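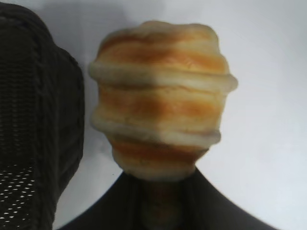
Lourenço Vilela asked that the minutes begin with the matter he had raised before the chair called the meeting to order, namely that a roll with this many ridges sheds flakes whenever it is moved, and that the dining room should settle how the rolls are put out before it settles how many to buy. The chair agreed, and the item was taken first.

DUVUDGATE RESIDENCE
Dining Service Meeting — Minutes
Sunday, August 26, 2018
Room 311

3 shares | 0 comments

1. Rolls at the breakfast counter

The meeting discussed the layered rolls now supplied by Bulico in place of the plain white rolls served through the spring. Residents have taken to them, and the kitchen reported few left over at closing. The weekly order stands at 600.

The concern is handling. On the flat trays the rolls are pushed to the back as people choose, and those at the edge end up on the counter. The kitchen asked that the trays be withdrawn and that baskets be used at both ends of the counter. There was no objection.

It was agreed that rolls will be set in the basket singly, in one layer to begin with, and that a second layer will be added only during the busy half hour. Tongs are to be kept on the right side of each basket. Rolls found on the counter are not to be returned to the basket.

2. Choice of basket 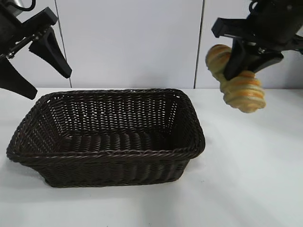 Two suppliers were considered, Nadora and Nistor. Nadora offered a shallow wire basket at a lower price, with a cloth sold separately. Nistor offered a rectangular woven basket, and the meeting spent most of its time on this one. Members liked the rounded corners and the thick braided rim, which gives the staff something to hold when carrying it out. It was remarked that the very dark color sets off a pale golden roll well on a white counter. The small gaps in the weave were raised as a difficulty, as crumbs will pass through them, and the kitchen was asked to price a paper liner.

One member preferred the wire basket on the grounds of cost and asked that this be recorded. After discussion, the Nistor basket was adopted. The kitchen will order enough for the counter and two spare.

The position of the basket was also discussed. Set square to the counter, it takes less room, but people reach across one another. Turned at an angle, it may be reached from two sides — the kitchen favored this and will try it for a week before marking the counter. 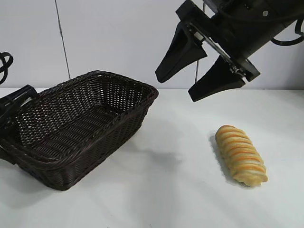
3. Cleaning and storage

The meeting agreed the following:

- Baskets are to be emptied after each breakfast and turned over above the bin.
- The weave is to be brushed along the cords, with care taken where the walls meet the floor.
- The rim is to be wiped last with a damp cloth.
- Baskets are to be stored open side down on the upper shelf of the pantry and not stacked inside one another.

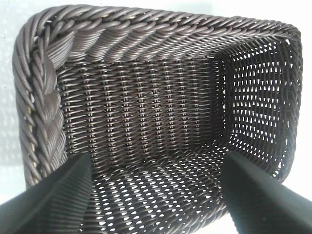
Item 3: basket interior and braided rim.

The question of whether the baskets may be washed in the machine was left open. The kitchen will ask Nistor for written advice. Until it is received, they are to be cleaned by hand only.

4. November order

The residence expects visiting families in November. The kitchen proposed raising the weekly order to 800 for that month. Bulico requires two weeks' notice of any change. Approved.

5. Other business

The toaster at the window end was reported slow again. Lourenço Vilela will look into a replacement and bring prices to the next meeting.

The meeting was adjourned.

Last updated: November 2018
Contact the Dining Office | © Duvudgate Residence | Back to top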